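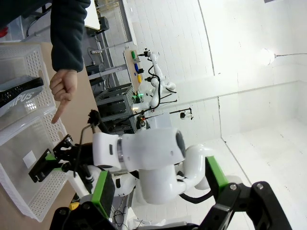

Figure 4. Wrist camera view during a pointing trial. The gripper is above the perforated basket and the operator's hand is inside the shared work area.

5.3 Late stops when a hand is near the gripper

The most serious fault we found is a late stop. In the pointing task, a person shows with the index finger where the arm should work in the basket, and the arm must hold still as long as a hand is in the shared area. We ran 557 trials with the Moroz controller. In 20 of them the arm continued to move after the hand detector had already reported a hand. There was no contact with the operator in any of these trials, but we consider each one a safety failure.

At first we suspected the detector. The walls of the basket are full of small holes, and a pattern like this can confuse a depth estimate. We replayed the recordings of all 20 trials, and the detector had marked the hand correctly in every one. The delay came later, in the message queue between the detector and the controller. When both arms wrote their logs at the same time, the stop message waited behind the log messages. The longest wait was 820 ms — much more than our limit allows.

Peadar Ní Bhriain moved the stop message to a separate channel, which the logs cannot block. Kianoush Shahbazi added a second rule: if the controller receives no message from the detector for a short time, it stops the arm by itself. We then repeated the task for 1,000 trials, with the same basket and the same operators, and did not see a late stop again. The second rule caused some stops without need, mostly at the start of a trial, and these made the work slower. We decided to keep it.

The trials in Section 4 were made before this change. Their timing results should be read with this limit in mind.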